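Leave Me Alone With the Painting

I have a bad habit in museums, and I'm going to confess it before I start complaining about everyone else's. I read the label first. I walk up to a painting, my eyes slide right past the thing somebody spent a year of their life on, and I'm bent over a little white card finding out where the artist went to school.

I caught myself doing it in April at the Mykhailiuk, which was showing the late landscapes of Kaan Tokgöz. You may not know him (I didn't). He painted the same stretch of shoreline for most of his life, and the last pictures are nearly all sky, with a smear of brown along the bottom that you decide is land. They're wonderful. They're also hung beside some of the longest wall texts I have ever seen. One of them had 6 paragraphs! The painting next to it was smaller than the text.

So I stood there reading about "liminality" and "the contested horizon," and when I finally looked up I couldn't see a beach anymore. I could only see a contested horizon. It took me a good while on a bench to get the beach back.

Now, I know the argument on the other side, because my sister makes it every time we go anywhere together. She says labels are for people who didn't grow up being dragged through galleries, and that taking them away is a snob's idea. She has a point. When the Namov rehung its permanent collection with nothing on the walls but numbers, I spent the whole visit flipping through a booklet, and I left in a worse mood than I came in. You shouldn't need homework to find out who painted something.

But there's a lot of room between a number and 6 paragraphs. Give me the name, the year, what it's made of, and maybe two sentences by a person who likes the picture. That last part matters to me most. So many wall texts sound like they were written by someone who has never enjoyed a painting in their life, or who did once and is embarrassed about it.
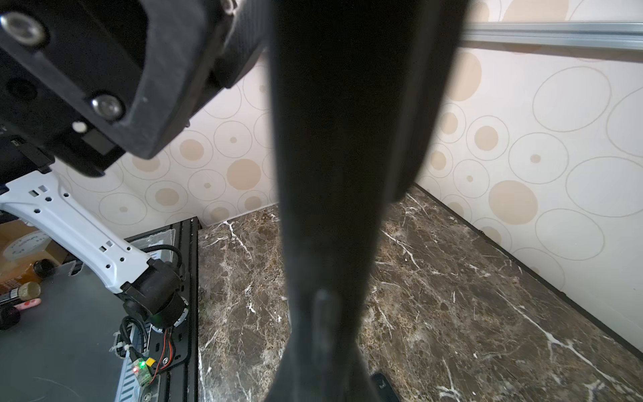
Black and white parts, close up.

The best labels I've come across were at Dasivero, a tiny place with two rooms and a terrible parking lot. One of them, next to a still life of onions, said that the painter had trouble with the onion on the left and you can tell. That was it. I looked at that onion for five minutes. I looked at the other onions to compare. I'm still thinking about it, and I can't remember a word from the audio tour I paid for at the Brosura.

I went back to the Tokgöz show before it closed, by the way, and made myself walk through it without reading a thing. I cheated twice. The big gray one in the last room is the one I'd take home, and I still don't know what it's called.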